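Bras collaboratif dans une cuisine avec évier : quelles normes, quelles règles de câblage et d'arrêt ?
Catégorie : Robotique > Sécurité et normes
Posée le 22 février 2020 -- 341 vues -- 2 réponses

Bonjour,
Nous faisons travailler un bras et sa pince au-dessus d'un évier double bac, robinet ouvert, dans une cuisine ordinaire au plan de travail en partie carrelé.

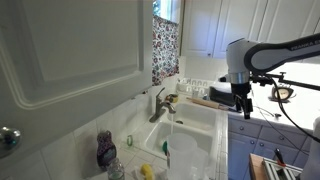 Ce que je cherche à établir

Le projet (nom interne : Kuusisto) porte sur la manipulation de récipients à l'évier. Pas de client final, pas de vente de machine, uniquement des essais avec un opérateur présent. Je dois rédiger la consigne de poste et trois points me bloquent.

1. Quels textes faut-il citer ? J'ai ISO 10218-1 et -2 ainsi que ISO/TS 15066, mais aucun ne parle de cuisine.
2. L'indice de protection du bras suffit-il à autoriser l'eau courante sous la pince ?
3. Les câbles pendent du poignet et passent devant les tiroirs. Existe-t-il une règle de cheminement ?

La charge manipulée ne dépasse pas 1 188 g, pichet rempli. Les essais durent 28 minutes par série.
Merci d'avance.
Jutach

Réponse 1 -- Ritva Kemppainen (retenue par l'auteur)

Dans l'ordre.

Textes. ISO 10218-1 concerne le fabricant du robot, la partie 2 l'intégration. C'est la seconde qui vous intéresse, y compris pour un montage d'essai : dès que vous ajoutez une pince, un support et des câbles, vous êtes intégrateur. ISO/TS 15066 complète pour le travail collaboratif. ISO 13482 vise les robots d'assistance à la personne. Citez-la seulement si l'usage domestique est l'objectif déclaré. La méthode d'appréciation du risque reste ISO 12100. Pour l'équipement électrique, IEC 60204-1.

Eau. L'indice IP du bras ne vaut que pour le bras. Il ne couvre ni la pince, ni les connecteurs du poignet, ni ce que vous avez fixé dessus. Prenez l'indice le plus faible de la chaîne et raisonnez avec celui-là. Un filet qui tombe droit dans un récipient et une projection sur le bord du récipient sont deux cas à évaluer séparément. Chez nous la consigne impose :
- circuit prise protégé par un différentiel 30 mA, testé avant la première série ;
- baie de commande et alimentations hors de la zone de projection, jamais sur le plan de travail côté évier ;
- débit du robinet réglé par l'opérateur avant la mise en mouvement ;
- volume interdit programmé sous le niveau du bord de l'évier, sauf pour la tâche qui le demande.

Câbles. Pas de règle chiffrée à ma connaissance. Le principe : aucune boucle ne doit pouvoir accrocher un bouton de tiroir ou de porte dans toute l'enveloppe de mouvement. Faites parcourir au bras ses positions extrêmes à vitesse réduite, regardez la boucle, reprenez les colliers. Portes et tiroirs fermés pendant les essais, à inscrire dans la consigne.

Ajoutez le verre à l'analyse. Un verre à boire à portée de la pince est un risque de bris, il se traite comme tel.

Réponse 2 -- Rilon

Chez nous on a limité la vitesse à 70 mm/s près du bac et on n'a jamais eu de souci. Le marquage CE du bras couvre tout à mon avis. Sinon un sac plastique autour du poignet, ça dépanne.

Commentaires sur la réponse 2

Ritva Kemppainen : Non pour le CE. Un bras seul est livré comme quasi-machine, avec une déclaration d'incorporation. Elle ne dit rien de l'ensemble. Quant au sac, il retient la chaleur des moteurs et peut se prendre dans la pince. Il existe des housses prévues pour cela, à valider avec le fabricant.

Rilon : OK pour le CE. La housse Garkley va bien, mais il faut refaire le réglage de charge utile après montage.

Jutach : Merci à vous deux. Je reprends la liste de Ritva pour la consigne. Reste le bouton d'arrêt d'urgence : côté évier ou côté opérateur ?

Ritva Kemppainen : Côté opérateur, atteignable sans passer le bras au-dessus du bac. S'il y a une seconde personne dans la pièce, un second bouton -- et les deux figurent sur le plan du poste.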